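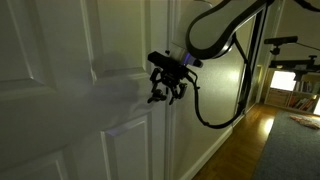
Le bras et sa pince, côté porte

Compte rendu — point d'entretien du bras Pudine, lundi 2 mai

Présents : Malcolm Dobson, Denise Dunmore et moi (je tiens la plume, encore !). On a commencé par le câble. Malcolm trouve qu'il pend trop bas sous le poignet et je suis plutôt d'accord — on ajoute un collier à mi-longueur et on garde du mou pour la rotation.

1. Recalage sur la poignée
Denise veut refaire le zéro porte fermée, pince bien dégagée sur la gauche. La béquille bronze pointe vers la gauche, donc approche par ce côté, toujours !
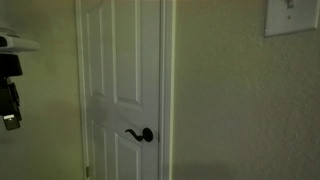

2. Serrages
Le journal affiche 1721 cycles. Malcolm reprend les vis des doigts avec la clé Treloar, puis la bride du mât. On a débattu un bon quart d'heure du frein-filet (décision : oui, mais le faible). Contrôle du jeu porte entrouverte, bras relevé, doigts vers le bas. 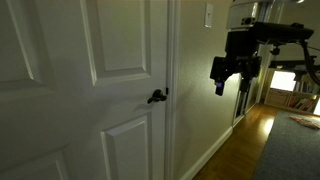 3. Pièces et suite
Cillent nous envoie 17 patins de rechange, référence 749. Je m'occupe de la commande des colliers chez Drorska. Denise réécrit la séquence de prise, vitesse réduite sur les derniers 44 mm, et on en reparle en juillet.

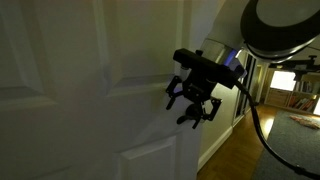 Les doigts de part et d'autre de la béquille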